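Kultis Household Manipulation Project
Progress report to the Kröger program office
Prepared by: Uwe Kohlhase
Date: 9 February 2021

Status in brief

The bed-making task is behind plan. Tidying and drawer tasks are on plan. Spending is within the approved budget, with one purchase of 3,621 euros moved forward from the next period. The program office asked us to state plainly whether a machine can do ordinary bedroom chores without supervision. At the end of January our answer is no for bedding and a limited yes for drawers and small rigid objects.

Work completed in the period

The arm controllers were moved to the new software release. The main effect is on contact handling: the arms now stop pushing when the measured force departs from the expected curve, where previously they stopped only at a fixed limit. The fixed limit was set for drawers and cups and was far too high for fabric. A duvet could be dragged off the mattress before the limit was reached.

The gripping routine for cloth was rewritten. It looks for a fold or a free edge, closes on it from the side, lifts slightly and checks whether the load on the wrist changes. If it does not, the grasp is counted as missed and the arm tries again at a second point. After three missed grasps the task is handed to the operator. The limit of three is a choice on our part and can be raised, but in the trials further attempts seldom helped and they disturbed the bedding.

Drawer opening was carried over from the kitchen work with few changes. The remaining fault concerns fronts without a projecting handle, where the finger must find the top edge of the panel. The routine handles this when the gap is wide enough for the fingertip. It does not yet recognize a gap that is too narrow, and will go on trying.

Bed making

The task as agreed has four steps: pull the duvet straight, smooth it, square the pillows against the headboard and remove anything that does not belong on the bed. The last step is the most reliable of the four when the object is rigid. It is poor when the object is soft and close in color to the bedding. White on white remains the worst case for the depth camera, and we have kept it in the trial set for that reason.

Pillows are moved by pinching a corner and sliding. Lifting was tried and dropped, as the pillow swings and its final position cannot be predicted well enough. Sliding works until one pillow overlaps the other. The planner then has to move the upper one first, and it picks the wrong order often enough that we do not regard the step as solved.

Smoothing is the weakest step. The arms can reduce a large fold, but the cloth they displace tends to form a smaller fold farther along. We have no good stopping rule. A person looks at the bed and decides it is fine; the current score is computed from surface height and treats a soft thick duvet as untidy even after a person has made it with care.

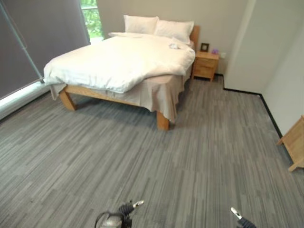 Reach and room layout

A double bed cannot be covered from one standing position. The far pillow is out of reach from the foot, and the base has to travel along at least one side. In a furnished room the free side is often narrowed by a nightstand or chair. The base planner treats a bed skirt as a solid wall, which costs clearance on the side where clearance is short. Teaching it that the skirt gives way is simple in principle, but the same change must not let the base run into the bed leg behind it. We have left the conservative setting in place until that can be tested.

Carpet has caused less trouble than expected. Wheel slip on short pile is small and is corrected from the camera position. Daylight is a larger concern. With a blind lowered most of the way, the strip of window left open can be many times brighter than the rest of the room, and automatic exposure then removes detail from white fabric. Fixed exposure is in use as a stopgap.

Equipment and suppliers

Replacement fingertips from Dekley arrived and are fitted. Wear on the old set was uneven and had begun to affect the cloth grasp. The wrist force sensor from Lutik is the item purchased early; the spare was needed when the first unit drifted over the course of a session. The drifting unit has gone back for inspection – no result yet.

Risks

The main risk is schedule. If smoothing is kept in the acceptance test as written, we do not expect to pass on the planned date. We propose to score the step by comparison with human ratings, which would take 2 weeks to set up. The second risk is operator time. Each hour of unsupervised running still needs a person within reach of the stop button, so no labor is saved at present.

Next period

1. Pillow ordering: replace the present rule with one based on which pillow lies on top.
2. Soft objects on bedding: collect 10 further sessions under fixed exposure.
3. Bed skirt: test reduced clearance at low speed, with the leg positions entered by hand.
4. Drawers: add a check for gap width before contact.

Decision requested

Please confirm by reply whether the smoothing score may be changed as proposed. Work on items 1 and 4 will proceed in either case. Item 2 depends on the decision, as the sessions would be recorded differently if human ratings are to be used.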